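Can a robot arm clear a kitchen worktop yet, or is it all demos?

Posted in Home & Workshop Tech by Quyên Hồ
9 replies, 66 views

My brother-in-law has got it into his head that we should wait a year before redoing the kitchen, as by then there will be an arm on a rail that tidies up after us. He sends me clips most evenings. They all look the same to me: one cup, one clean table, and a cut just before anything difficult happens.

The latest was a page from a firm called Brurnik, who say their software learns to clear a worktop in simulation and then does it for real. I'll admit their practice kitchen is at least a bit of a mess, so I've copied it in. 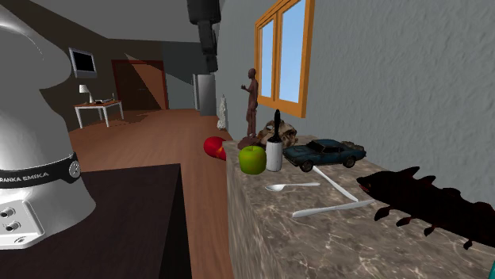

Simulated kitchen with arm and cluttered counter, from the Brurnik page.

My worktop is worse than that by Friday, but it's the right sort of worse. A knife and a spoon lying flat, an apple that will roll if you breathe on it, a toy car that somebody will cry over if it ends up in the bin. Would anything you can buy now cope with that lot, in a real house? And how does it know what's rubbish and what's an ornament? I don't want to hear about five years' time, I have a kitchen fitter waiting for a deposit.

Lenihan
Member, 62 posts

Short version, pay the fitter.

Longer version. I look after two arms at work, both loading parts into a press. They are very good at it. The parts arrive the same way up, in the same tray, under the same light, and when a tray is put in crooked the whole thing stops and I get a phone call. That is a job somebody has arranged around the machine, and your worktop won't be arranged around anything.

Flat cutlery is a pig. A spoon has a bowl you can get hold of if you're lucky, but a knife on a hard top gives two fingers almost nothing to grab. You and I slide it to the edge without thinking. I've seen an arm do the same trick, slowly, after a good many goes. The apple I'd trust it with, provided it doesn't nudge it first.

Simulation is useful, I'm not knocking it. But friction in a computer is a number that somebody typed in. Ask Brurnik how often it works in a kitchen they have never been in, with no one standing by. If they send you another video, you have your reply.

Gredus

we had a robot hoover and it ate a sock and a phone charger. returned it. so no

Clekasex
Member

Slightly kinder view than the two above. Picking up single solid things has come on a lot, and I'd expect a decent arm to manage the toy car on most tries. The sorting question is the one I'd worry about. It may well put a name to the car. Whether the car lives on the worktop or in a bedroom is something only your family knows, and you'd have to tell it, then tell it again when you change your mind.

Cost and safety too. An arm strong enough to lift a full pan is strong enough to hurt someone, so it either goes slowly or gets fenced off - neither is much use at teatime.

If your brother-in-law is that keen, ask the fitter to put a spare socket at the end of the run. That costs very little and you can plug the toaster in there meanwhile.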